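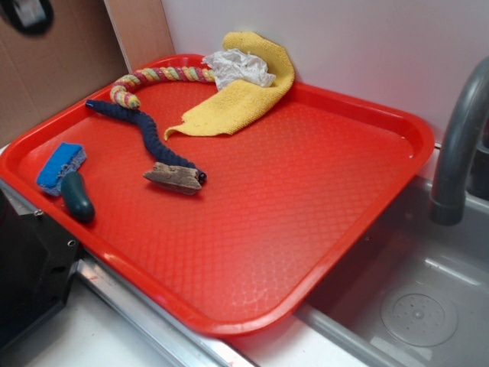
## Stistinport Local History Group - Minutes, 4/7/19

Held in the reading room of the old customs house. The chair opened the meeting at 2 p.m. Apologies were received from two members and from the Trandton liaison.

### 1. Minutes of the previous meeting

Accepted with one correction. Under "Ferry Steps," the word "granite" should read "limestone." The secretary will change the file copy.

### 2. Matters arising

The county has answered our letter on the milestone outside the feed store. It agrees the stone belongs to the road department and has no objection to our cleaning the lettering, as long as we use water and a soft brush only. The letter has been filed.

The loan of the harbor map was not settled. The library would like it back before the summer reading program begins. The secretary will ask for an extension.

### 3. Walking guide to the Astau valley

The draft covers the footpath from the Stistinport quay up the Astau to Trandton bridge, a distance of 6 miles. The text was read through section by section. Changes agreed:

- The opening paragraph on the river should mention the two tide mills. Only the upper one is in the draft.
- The lower mill site is on private land. The guide will say it can be seen from the path and that there is no access.
- The chapel at the halfway point is described as "ruined." The roof is gone but the walls and the bell opening are complete, so the wording will be changed to "roofless."
- The story of the chapel bell being sunk in the river stays in, marked as a local tradition. One member objected. There is no written source for it before the school reader, and the guide will say so.
- The paragraph on salt pans moves to the end. It interrupts the route where it is.

There was a long discussion about the name of the lane behind the chapel. Older deeds give Pound Lane and the current street sign says Pond Lane. No pond is known there, and the stock pound is marked on the harbor map. The guide will use the signed name, with the older one in brackets, so that walkers do not get lost.

The print run was set at 500 copies. A motion to print more was not seconded. The cover price was left open until the printer's quote comes in.

### 4. Quay wall and mooring rings

The member who has been recording the quay reported on the east side. The iron rings on the lower course are set in lead and look older than the wall above them. The harbor office let us see its repair book, where entry 3719 records the replacement of coping stones after a storm but does not mention the rings. The year is missing from that page - the pages on either side may help to narrow it down.

Agreed to ask the harbor office for copies of those pages, and to hold off on a label for the wall until we have them.

### 5. Cáceres correspondence

A letter was read from a local history circle in Cáceres, which is looking into the cork trade and has found Stistinport listed as a port of call. They ask whether any warehouse used for cork is still standing. The long shed on Cooper's Row was suggested. It is called the "cork house" in two family letters in our collection, but the customs ledgers have not been checked for it.

Agreed to send scans of the two letters with a short covering note. The reply will go in English and Spanish. The chair has a neighbor willing to check the translation.

### 6. Accounts

The balance was reported and accepted. Payments approved since the last meeting: $80 for archive boxes and acid-free folders. Annual dues remain unchanged. Several members have not paid for this year and a reminder will go out with these minutes.

### 7. September open day

The customs house is booked. Trandton has offered its display boards, which need to be picked up by truck the day before. Suggested displays are the harbor map (if the loan is extended), the quay survey, and photographs of the Astau flood. The flood photographs need captions. Anyone who can identify the shops on Bridge Street is asked to look through the album, kept in the second drawer of the reading room cabinet.

It was asked whether the guided walk should go as far as the chapel. The path is steep past the weir, so the walk will turn back at the upper mill.

### 8. Other business

- The lock on the side door sticks. The key has to be pulled out slightly before turning.
- A member offered a run of old tide tables. Accepted with thanks.
- The boundary stone on the Trandton road is leaning further. To be raised with the road department when we write about the milestone.

The meeting closed at 3:50 p.m. The next meeting will be in the same room, and members will be told the date by mail.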